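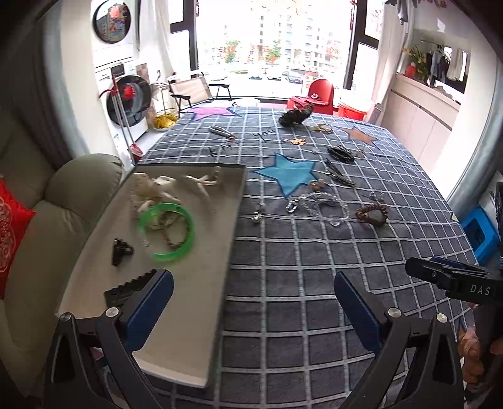 Kwan asked last month if we could please just say on the website what we do, in normal words, so people stop ringing up to ask if we're a museum. Fair enough. We'll have a go.

Home Classes Repairs About Us Find Us Contact

About Plurnorero

Small jewelry school and repair bench in Anbridge. Not a museum. Not a shop either, though there's a case by the front door with student work in it and most of it is for sale if you ask.

We teach adults. Evenings mostly, some daytime. Beading, wire work, basic silver, stone setting once you've done basic silver. No experience needed for the first two. For silver we'd like you to have held a file before, but come and talk to us, we've bent on that plenty of times.

How we started

Two benches in the back half of a dry cleaners. Steam came through the wall, everybody's hair went flat. We did repairs in the day to pay the rent and taught at night. Moved to the current place when the dry cleaners closed, which was a January, and the heating didn't work until spring. Some of those first students still come. They bring it up a lot.

The building was a piano showroom before us. High ceiling, big windows on the street side, good light till mid afternoon. Floor slopes a bit towards the back so if you drop a bead, look there first.

Classes

Beginners runs 3 weeks, one evening a week, doors at 6:30pm and we start at 7. Tools and findings are included. Silver is charged by weight at the end, whatever you used, and your scrap comes off the bill.

Wuvura is our open bench program. You pay by the month and come in whenever there isn't a class on. Own drawer, use of the rolling mill, the torches once you're signed off on them. Waiting list at the moment, sorry. It does move, people go off and have babies or buy thier own mill.

We also do visits. Libraries, community centers, a hospital waiting room once. Email us and give us plenty of warning, the tools take a whole morning to pack.

Repairs

Clasps, broken chains, restringing, ring sizing up or down two sizes. Pearls restrung with knots between each one unless you tell us otherwise. Stones re-set if the setting is sound. If it's not we'll show you under the loupe and talk about what it would cost to rebuild.

We don't do watches. We don't do plated pieces over heat, the plating goes. We don't value anything for insurance, you need an appraiser for that and we can give you a couple of names.

Turnaround is usually 2 weeks. Longer before the holidays. Please write your phone number clearly on the envelope, we have a box of mended earrings going back years with numbers nobody can read.

What we buy and don't buy

We take donated broken jewelry for the beginners to pull apart. Odd earrings, snapped necklaces, the tangled stuff at the bottom of the drawer. Costume is fine. No coral or ivory please, old or new, we don't want to be sorting out what's legal and what isnt.

Silver comes from recycled stock. Costs slightly more, works just the same.

Getting here

Street parking out front, free after 6pm. One step at the door, and we have a ramp, ring the bell and somebody will bring it out. Restroom is on the ground floor. Kettle's always on, bring your own mug if you're fussy.

Gift vouchers on the Contact page. They don't expire.

492 shares 3 comments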